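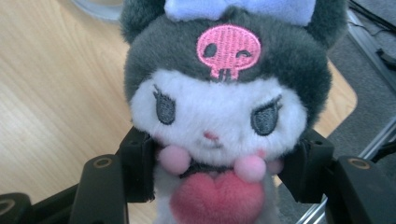 August
By Sille Hafstein

The open day at Skundberg ran for 2 hours, and I spent most of it watching grippers pick up soft toys. A man next to me said it was a waste of engineers. I disagree. Plush gives when you squeeze it, and so do bread, laundry and people's arms. A machine that only handles steel boxes won't be much use in a house.

My complaint is with the talk. Maiara Portela showed us a chart of 184 grasps and went through it too fast to read. She never said how many had failed. If a company invites the public in, it should show the drops too. I asked for the number and was told to send an email.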